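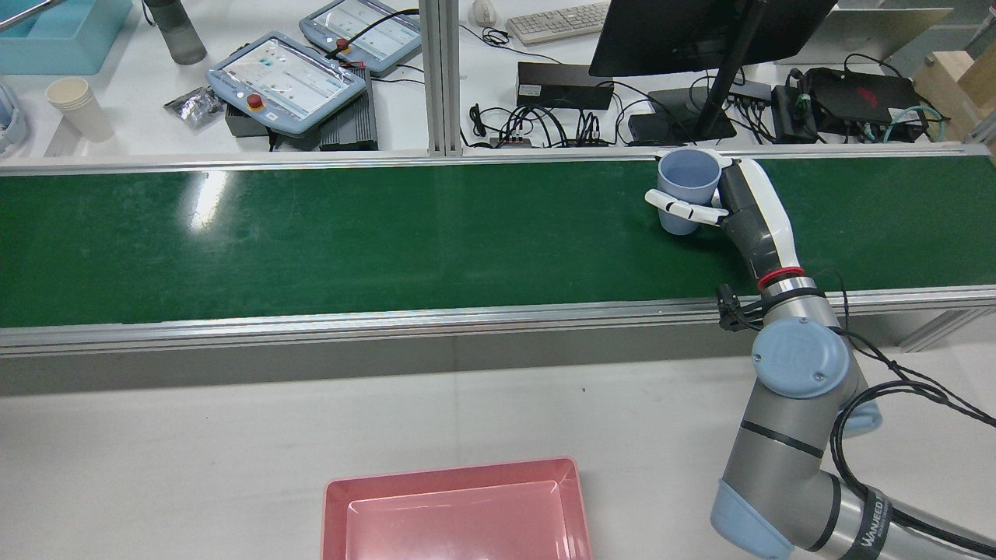 Do we send the permit renewals in one bundle or one at a time? One at a time. Each person gets a separate file and a separate fee receipt, even when two contracts end in the same week.

Notebook, September, Sunday afternoon

Went through the renewal folder for the Priltau site. The intake limit for this category is 900 files. When I checked the counter this morning it stood at 176, so we have room, but last round it filled faster than I expected and I don't want to wait.

Missing as of today:
- employer letter with the new job title (Brosar still has the old one on the template)
- translated diploma, second page
- proof of address for the people who moved out of the Villa apartments

The translator in Vincombe needs 10 working days. I asked for a quote on the diploma only. The birth certificate was translated last time and the copy is still good — it's in the blue binder, behind the leases. 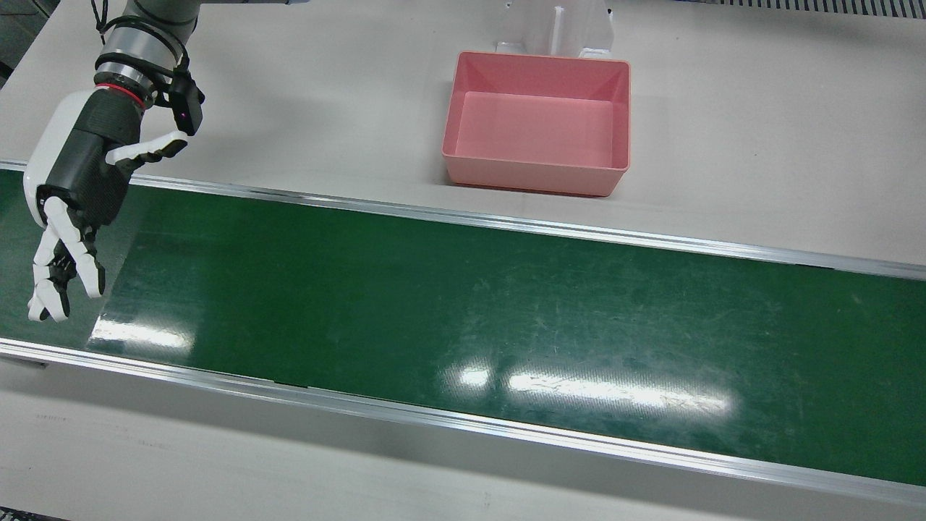
The photo rule has changed too. They want prints taken within the last six months, name and birth date on the back in pencil. Two of ours are older than that and need to be redone.

Tried the online form again around 4. It times out after 15 minutes and drops everything on the work history page. Workaround: write the work history in a text file first, paste it in, save, then do the rest. Leave no gaps between jobs. A gap of one month got a file sent back in the spring, and the fee was charged again when we refiled. 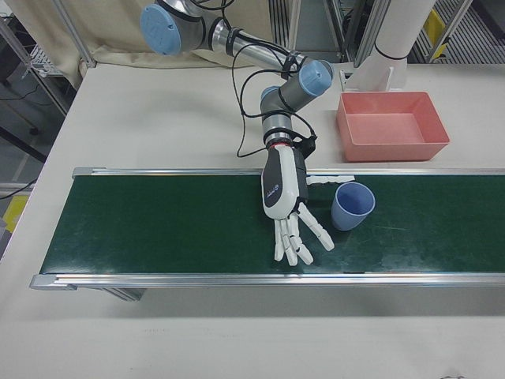 Arm over the green belt.

Still open: does a change of job title count as a new position? The guide says one thing on the fee page and another in the checklist. Will call the help line and write the answer in here. Until then, hold the Brosar letters.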